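Linau Tabletop: equipment plan and data card

Hello, and thanks for stopping by. We wrote this card for anyone who has to put together a budget for a small tabletop robot setup and would like to see how ours came out. It covers what we bought, what we wish we had bought sooner, and what we plan to ask for next. The recordings live in the same folder, and you are welcome to browse them while you read (we find it helps to have the work open beside the spreadsheet).
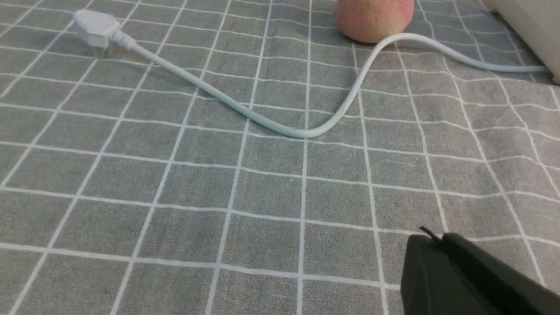

Maintained by: Linau Shared Equipment Group

Household props are the cheapest line in the whole plan, and we still got it wrong the first time. We listed the appliances and forgot everything else that has to be on hand for a day of recording: fruit, bread, plates, a cloth that gets rumpled and needs replacing. Cords deserve a thought too. A white power cable takes up a good deal of table once it is stretched out, so please measure your work area with the cords included before you settle on a table size.

What is in the release

Episodes: 1263
Props on the list: 61
View: wrist camera
Surface: gray cloth with a white grid
Last updated: August 20, 2026

What we spent on

The arm came through Fandis and the gripper through Öztürkmen, on two separate orders, and Anwara Sarkar would like me to say that one order would have saved her a good deal of paperwork. Spare fingertips went on the list in June, after Wenceslao Godoy made a very patient case for them. We now keep 12 pairs and treat them as supplies, the same way you would treat printer paper. Storage was a pleasant surprise, because the Melix drives we already had turned out to be plenty.

Groceries come out of a small fund of up to 1000 dollars a year. Afaf Haddadin keeps the receipts and asks that you write the prop list number on each one, which I know is a bother, but it makes the yearly report so much easier!

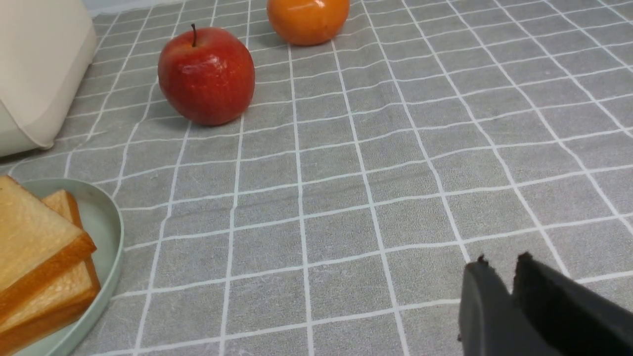
Should we budget for a second camera right away?
Start with the wrist camera and leave room in next year's plan for a fixed one. The mount and the extra storage belong in the same request, so price them together.

Planned for next year

- a second arm, same model, so the spares can be shared
- a fixed overhead camera and its mount
- a deeper table
- two more grid cloths

Hemi Tuhiwai is collecting quotes for the arm now. If your group has bought one lately and is willing to share what shipping and setup came to, he would be very glad to hear from you. Corrections to the card itself can go to Anselmo Cabrera, who merges changes when he is back at his desk.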